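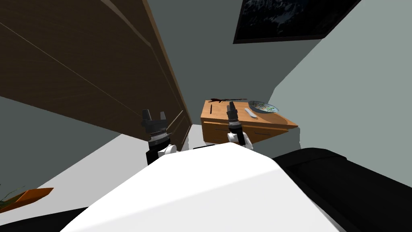
Room clearing, Turnton unit, household trial
Checked by Minoru Kobori, June 16, 2018. The question for this sheet is whether the two-arm machine can clear up after a meal without a person standing by. Start position: both grippers upright in front of the low cabinet, with the bowl of food and the white spoon still on top. Items marked "no" must be put right before the next run.

1. Stop button within reach of operator: yes.

2. Floor route clear: yes. Keep the plant tray out of the turning circle.

3. Arms clear of the dark wooden panel at full swing: no. Left arm passes too close. Reduce swing.

4. Grip force set for light cutlery: yes, setting 8.

5. Bowl lifted level, nothing spilt: no. 26 clean lifts out of 40. A person would not be kept on with that score.

6. Spoon picked up flat from the surface: partly. Slow, and it needs the Urrego finger pads.

7. Fault log saved: yes, file 351.

Result: not ready for unattended use. Fine with someone watching. Recheck in January.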